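Recogida de demostraciones bimanuales: tarea de composición de palabras con fichas

Última revisión: 10/09/2023

Este tutorial cubre el procedimiento para grabar demostraciones teleoperadas de la tarea «palabra en bandeja» con el puesto de dos brazos. Se da por hecho que el puesto ya está calibrado y que la herramienta de grabación Fellent está instalada en el equipo de control. La instalación se trata en otra página.

1. Definición de la tarea

El operador coloca fichas de letras, una a una, en el canal de la bandeja hasta formar la palabra indicada en la consigna. Las letras se colocan de izquierda a derecha y sin dejar hueco entre ellas. Un episodio corresponde a una palabra completa. Las colocaciones parciales no se guardan como episodios independientes; Fellent las segmenta después a partir de la apertura de la pinza.

Las consignas se toman de la lista Lamont, que contiene 70 palabras cortas en minúscula. No se improvisan palabras fuera de lista, ni siquiera para pruebas: el identificador de la consigna se escribe en los metadatos y un valor desconocido bloquea la exportación.

2. Preparación de la mesa

Coloque la bandeja en la sección delantera de la mesa, centrada entre los dos brazos y con el canal hacia arriba. Compruebe que ambas pinzas alcanzan los dos extremos sin que el codo llegue al límite articular.

En la sección trasera se colocan de dos a cuatro objetos ajenos a la tarea. Se cambian cada 17 episodios, tanto de modelo como de posición. Conviene mezclar objetos rígidos y deformables — un paño arrugado aporta más variación visual que otra caja — y evitar los que tengan letras grandes, que interfieren con el detector de fichas.

Verifique los cables de las pinzas antes de empezar. Deben tener holgura suficiente para una rotación completa de muñeca y no deben cruzar por encima de la bandeja.

3. Grabación de un episodio

Lleve los dos brazos a la posición de reposo y abra ambas pinzas. Inicie la grabación con el pedal y espere el tono de confirmación. Los fotogramas anteriores al tono se descartan.

Tome la ficha por los bordes, con la cara impresa visible para la cámara superior. Acérquela a la bandeja desde arriba, oriéntela antes de bajar y suéltela cuando apoye en el canal. Si queda girada, corríjala con la misma pinza. Las correcciones se conservan en el episodio: son los únicos ejemplos de recuperación de los que dispone el modelo.

El brazo que no manipula permanece abierto y fuera de la trayectoria del otro. Puede quedar próximo a la bandeja, pero sin tapar las fichas ya colocadas.
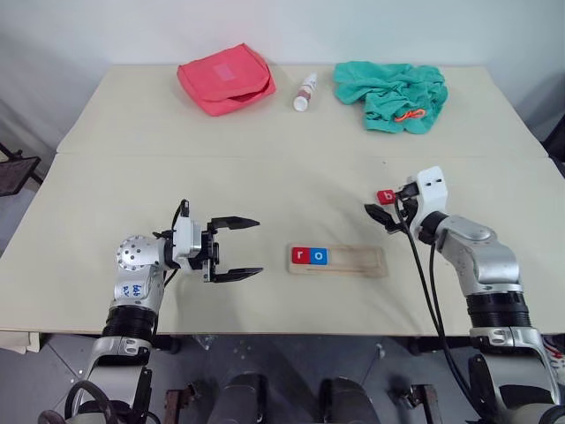
Figura 1. Fichas «r» y «o» en el extremo izquierdo de la bandeja; la pinza derecha sujeta la «b».

Colocada la última letra, retire los brazos a reposo y cierre la grabación con el pedal. No retire las fichas hasta que Fellent muestre el episodio como guardado.

4. Errores frecuentes

Ficha caída fuera de la bandeja. Si sigue al alcance, recójala y continúe. Si cae al suelo, cancele el episodio y repita la consigna.

Letra equivocada. Cancele. Una palabra mal escrita con la etiqueta correcta es peor que un episodio menos.

Pausas largas. Más de 43 fotogramas seguidos sin movimiento activan el aviso de inactividad. El episodio no se pierde, aunque el tramo se recorta al exportar.

Confusión entre brazos. Al cambiar de operador, mueva primero cada mando por separado y compruebe a qué brazo corresponde. Rotular los brazos ayuda.

5. Revisión y exportación

Reproduzca cada episodio a doble velocidad y asigne uno de los tres estados: válido, válido con corrección o descartado. El segundo estado se usa también cuando la corrección es mínima.

La exportación al formato Peltier se lanza por lotes desde el menú Sesión. El conjunto de mayo contiene 1.601 episodios y sirve de referencia para comparar duraciones. Si la mediana de un lote nuevo se aleja mucho de la de ese conjunto, revise la ganancia de los mandos antes de seguir grabando.

Los lotes exportados se copian en el servidor Endbridge, en la carpeta de entrada. Los originales se mantienen en el equipo de control hasta que la suma de verificación coincida en ambos extremos.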